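An Empty Grip Is a Fault and Should Stop the Machine
By Signe Bech, 10/5/22

Service robots log a missed grasp as an ordinary event. The jaws close, the arm lifts, the next step begins, and if the object stayed behind, a planner somewhere is expected to notice. I think this practice is wrong for any machine that works in furnished rooms, and the Jenen trial gave us a clear record of why.

The trial was run in a hotel guest room. The task list was short: pick up small items, place them, leave the entry passable. In 17 of 60 runs the arm carried out a full transfer with nothing in the jaws. Each of those runs was logged as complete. Driss Benkirane found them only when he compared the object positions by hand.

The cause was a single comparison. The gripper controller set its "held" flag when motor current rose above a threshold during closing. Current rises when the fingers meet an object. It also rises when the fingers meet each other. The position reading that would have separated the two cases was available on the same bus, accurate to well under 2 mm, and was not consulted. For a thick object the check is trivial. For a garment hanger made of thin wire the margin is smaller, but it exists, and where it is too small the correct output is "unknown."

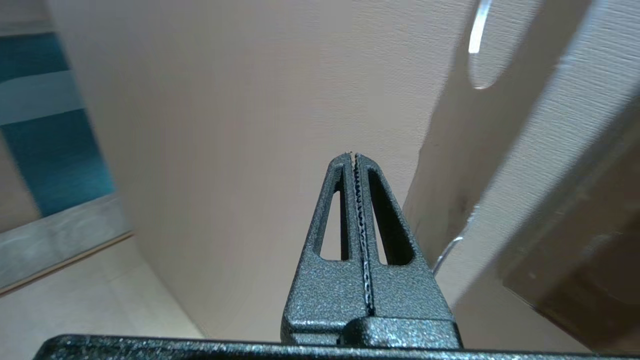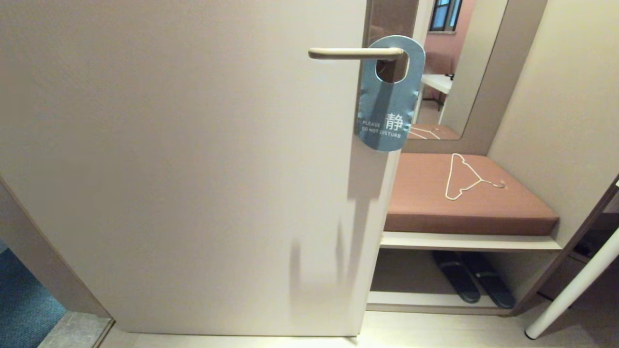
Guest room, Jenen trial. First picture: wrist view, fingers closed, no object in the jaws. Second picture: the entry, with the door partly open and the tag on its lever.

The usual defense is that an empty transfer harms no one. Volker Haberkorn made this case at our review, and he made it well: the arm moves through air and time is lost. My objection concerns the belief the machine holds while it does so. With the flag set, our arm widened its collision envelope to cover a load it did not have, and lowered its contact sensitivity to avoid tripping on that load's weight. In one run it pressed against a mirror surround for 10 seconds before the watchdog ended the motion. No damage was found. The force limit during those seconds was the loaded limit, and it would have been the same if a person had been standing there.

A guest room is also badly suited to the assumption that people stay out. There is no fence and no interlock. A door tag asks people to keep away. It has no connection to the motor supply, and a risk assessment that gives it credit as a safeguard should be sent back. Ours gave it credit in the November draft. Marcelino Urquijo struck the line, correctly, and I had signed it.

What I would require is modest. The held flag should need two signals that do not share a cause. Current and finger position will do for most items. Disagreement should stop the arm at the unloaded force limit and wait for an operator. The log should carry three states: held, empty and unknown. A run containing an unknown should not be countable as complete by anyone, including the people who have to report the completion rate.

Emanuel Tănase estimates that this will make the machine stop often, mostly on thin or soft objects. I accept the estimate. Those stops are measurements of what the hand cannot yet do, and we were previously recording them as successes. The revised controller goes back into the same room with the same task list, and I expect its score to be lower.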